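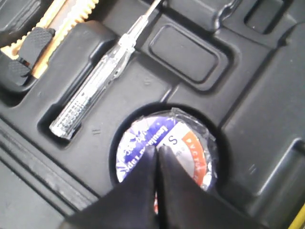

Insulation tape, still in its wrapper, and the voltage tester screwdriver.

2/15/23

I finally went through the tool case that has been under the stairs since we moved to Holloway. It is one of those black moulded ones where everything has its own slot, and I bought it years ago when I owned one hammer and a bread knife. Most of it I use. The tape I had never opened, because there has always been a half-used roll in the kitchen drawer and I reach for that first.

The trouble with a fitted case is that it only works if you put things back. Over the winter I had got into the habit of dropping tools on top and leaning on the lid until it shut. So I tipped the loose things out on the table, wiped the insert with a damp cloth and used an old toothbrush in the corners. Sawdust gets into the ridges and a cloth just pushes it along.

Then it was a matter of matching tools to holes. The tester goes in a long slot and the tape has a round recess of its own, so those were easy. The small spanners took longer. I had 3 spaces left at the end and 4 things to go in them, and one of those was a tent peg.

I don't use the tester much. Darnell Dvorak, who rewired our landing, told me not to trust that sort for checking whether a circuit is dead, and he used a proper two-pole one for the whole job. I have kept mine in the case as a small screwdriver.

Still missing are a hex key and the tape measure, which I think is in the shed at Remthorpe with my brother's things. I will look when we go up in June. The case is back under the stairs, in front of the hoover this time so I can reach it. The kitchen drawer is next.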